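Who Gets the Grass?
A story about sharing land, for readers 7 and up
By Eulalia Quiroga

Have you ever had to share something with a person who wanted to use it in a completely different way? Then you already know a lot about today's subject!
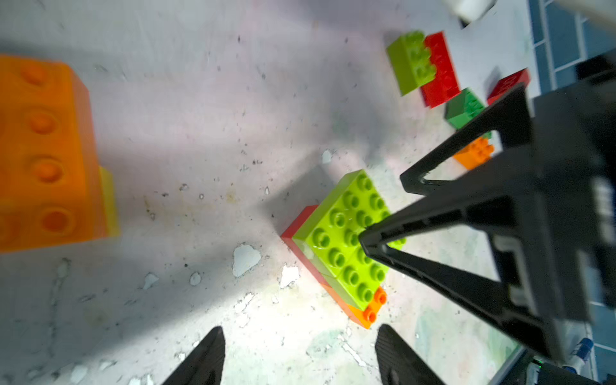
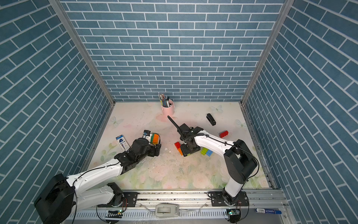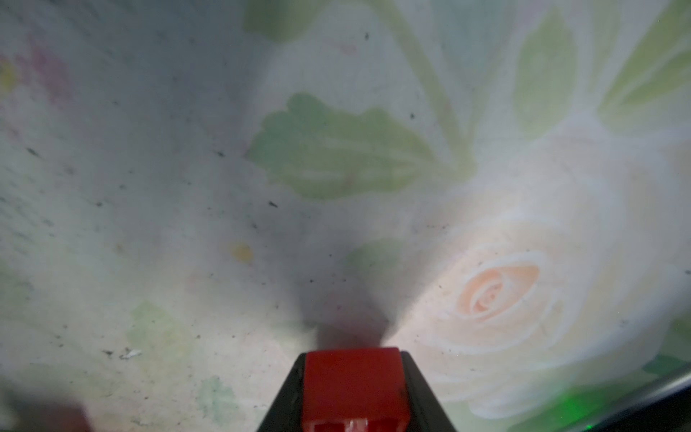
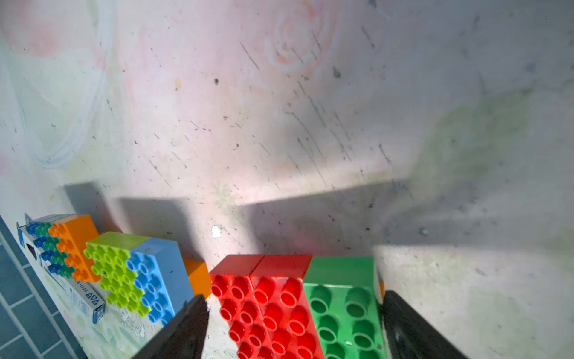

FLEVHOLM, May

Some land belongs to one family. Other land belongs to a whole village, and that kind is called a common. Flevholm has a wonderful one, with 177 sheep on it this spring and a long row of bean fields right next door.

Can you guess the problem? Sheep love beans! Farmers want the sheep kept far away, and shepherds need a path to the river so their animals can drink. Both sides have a good point - and that is what makes it tricky.

So the people of Flevholm hold a village meeting. Everyone gets a turn to speak, even the ones who are cross. Then they choose two people, a farmer and a shepherd, to walk the land together and draw a map. On the map is a strip 10 steps wide, just for the sheep. It's called a stock route (say it "stock root" or "stock rowt", both are fine).

What if a sheep sneaks into the beans anyway? Its owner pays for what it ate. The price is written down before the season starts, so there is less to argue about later.

People have been making grazing rules like these for more than 1,000 years, long before there were wire fences or phones!

Try it yourself: draw a village with a river, a field and a flock. Where would you put the path? Now swap maps with a friend and see if they agree.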